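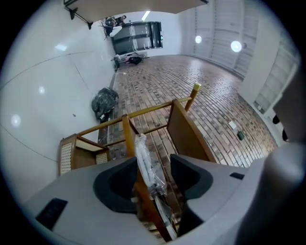
Chair leg held between the fingertip pads of the hand-held gripper.

May 2019
Marcelino Palacios, project supervisor

Carisus student project: progress report to the Barrios fund

Work since the last report has concentrated on grasping furniture. The group at Jiltitz has moved from small table objects to items that have to be gripped by one part while the rest extends well beyond the fingers. Chairs were chosen first, as the leg is narrow enough for the present finger opening and the load is off-centre.

Recording. The students have logged 2710 grasps with the hand-held gripper. Of these, 948 have been checked and labelled. Labelling is behind plan. It takes longer than the recording itself, and most of it was left until after the spring tests. Two sessions were discarded when the clock on the logging computer was found to be wrong.

Hardware. The fingertip pads are black and curve upward on either side of the gap. They replace the flat pads used up to October, which let round legs turn under load. The housing has not been changed. One spare set of pads is in stock and a second is on order from Drorora, with delivery promised before the summer break.

Results. Grasps on bare wood are consistent between students. Legs with wrapping or tape on them are less so – the pads meet a soft layer first and the closing force is reached before the grip is firm. The force limit will be set separately for the two cases. Chairs with cane panels cause a different difficulty, as the software that estimates depth tends to read through the mesh to the floor behind it. Marking the panel by hand in up to 30 recordings should be enough to test a correction.

Teaching. All students in the group can now calibrate the gripper without help. Written instructions exist for calibration and for file naming, but not yet for labelling.

Spending is within the approved amount. We ask to move the unspent travel money to storage, as the disks now in use will be full before the end of term.

Next period: finish labelling, repeat the wrapped-leg tests with the new force limit, and begin on stools.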